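Re: [oldboards] Which slot for the capture card, and what to check before fitting a CPU

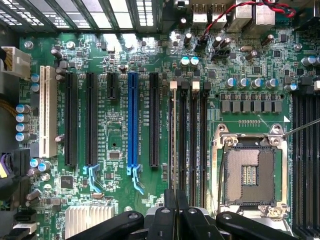 Message 4 in thread, posted to the oldboards list in June

> I have been given a green motherboard with no processor, no
> memory and no manual. It has one blue graphics slot and a lot
> of black ones, plus a single white slot on the end. I want to
> put my old Wiker capture card in it, which is plain PCI, and a
> graphics card. Does it matter which black slot I leave free?
> Also the socket has no cover on it. Is it still worth buying
> a chip for?

The white one at the far left is your PCI slot, and it is the only one on the board, so the Wiker card goes there. It won't fit anywhere else.

For the graphics card I would start with the long blue slot. Makers often use a different colour for the main x16 slot, but not always, so read the white printing between the slots before you settle on it. The long black ones may well be wired for fewer lanes than their length suggests. Mine were on the Dekker board I had, and a card in the wrong one worked but ran slowly. The short black one next to the blue is x1 only.

If your graphics card has a double-width cooler, check which neighbouring slot it covers before you plan anything else. The capture card should be well out of its way at the other end of the row. Let the retention latch at the bottom of the blue slot go before you pull a card out again. I snapped one on the Dekker and had to hold the card in with the bracket screw.

Memory: you have four slots in the middle, with top latches that alternate between cream-white and black, and more slots at the right edge beyond the socket. On most boards the matching colours are a pair, so two sticks of the same size go in two slots with the same colour latch. Try one stick by itself first. If it won't start, move it to another slot before blaming the stick.

The socket is LGA, so the contacts are on the board and they bend very easily. Don't touch them or wipe them with a cloth. Hold a torch low down to one side and look along the rows from two directions. Any contact that catches the light differently from the ones beside it wants a closer look with a magnifier. If they all look even, I would buy the cheapest chip that fits and test with that. Tritis sold me one for 11 pounds with no cooler.

Until then put a cover over the socket. Brekton do plastic ones, but a clean lid taped to the frame will do so long as nothing presses on the middle.

Please post the model number if you find it. There is a manual for a similar board in the list archive, item 171, and I can look through it for the slot wiring.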